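November 4, 2024

Woke up at five again because my body has not heard about the clocks going back. Lay there listening to the radiator knock and decided I might as well get up and deal with the sourdough, which has been sulking on the counter since Saturday night's feeding (my fault, I gave it the cheap flour). It had a few bubbles. I'll take a few bubbles!

The big news is that I finally signed up for the Wemley choir. Harriet Mercado has been after me since September, and she caught me outside the post office with my arms full and a pen already uncapped, so really what chance did I have. I told her I haven't sung in front of people since high school and that I can't read music past the "every good boy does fine" stage. She said half the altos can't either, they just stand next to somebody who can. So that's my plan. Stand next to somebody who can.

First rehearsal was tonight. I was so nervous I changed my sweater twice, and then I got there and it was a church basement with folding chairs and a plate of those pink wafer cookies, and I felt silly. The director is Ezekiel Holloway, very tall, very soft voice, wears his glasses on top of his head and then pats his pockets looking for them. He had me sing a scale with the piano and I went completely flat on the way down. He just nodded and said "alto" and wrote it on his sheet. So I'm an alto! I walked back to my chair like I'd been knighted.

We're doing four pieces for the winter concert. Two carols everybody knows, something in Latin that goes by way too fast, and a strange slow one called Drallamance that I didn't like at all the first time through. It sounds like people humming in separate rooms. Then we did it again with the basses added in and the hair on my arms stood up. I've had it stuck in my head ever since and I only know the alto line, so it's basically three notes over and over. Poor cat.

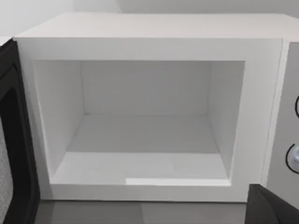 Got home after nine and hadn't eaten, so dinner was leftover lentil soup and the heel of the last loaf, standing up in my coat. I sang the Latin one into the soup to see if I could get through the fast part. I could not. There's a spot on page 11 where the altos come in on an offbeat, and every single time I come in early, all by myself, loud as anything. Tonight I did it twice. The second time the woman next to me patted my knee.

Things I need before next rehearsal: a black folder, a pencil with an eraser (Ezekiel was stern about this, no pens), and black shoes that don't squeak. The Tillman ones squeak. I'd never noticed until I had to walk across a quiet basement in them.

Called Mom to tell her and she laughed for a good long while, then told me Grandpa sang bass in a quartet before he was married. I never knew that! She thinks there's a recording somewhere in the hall closet, under the Christmas stuff. I asked her to look and she said she'd look when it stops raining, as if the closet were outdoors. I may drive up there and dig for it myself.

Also paid the water bill, finally, and moved the fern out of the drafty window. It's dropped so many leaves that I'm sweeping morning and night. Still haven't called the dentist. Tomorrow.

It's almost eleven-thirty now and I should be asleep, but I'm still humming. Going to feed the starter (good flour this time), find my pencil, and go over page 11 once more under the covers where the neighbors can't hear me.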